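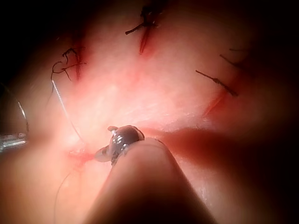
Suturing on tissue, wrist camera view: black knots along the top, a new stitch going in at the left.

# Rirnley Small Tasks - data card

Can machines do everyday hand work yet? We started with chores - folding towels, loading racks, sorting screws on a bench - and the answer so far is "some of it, slowly." Stitching is the newest task in the set and the one we're most excited about! A thread is thin, it bends, and it tangles. Learn to handle that and mending a shirt looks a lot closer.

Version 2, November 9, 2023

**What's inside**

- 44 stitching episodes, added since August
- 100 chore episodes from the Indau kitchen and the Bandara shop floor
- 2 camera views per episode, wrist and overhead

**Known limits**

Wrist views get very dark toward the corners, and the finger often hides part of the work. Loose thread ends are hard to label, so please check those masks before training on them. We'd love fixes - send a patch with the episode name in the title.

Not for clinical use.

Related items

Indau Kitchen Chores
Bandara Bench Sorting
Cundasa Thread Labels
Rirnley Towel Folding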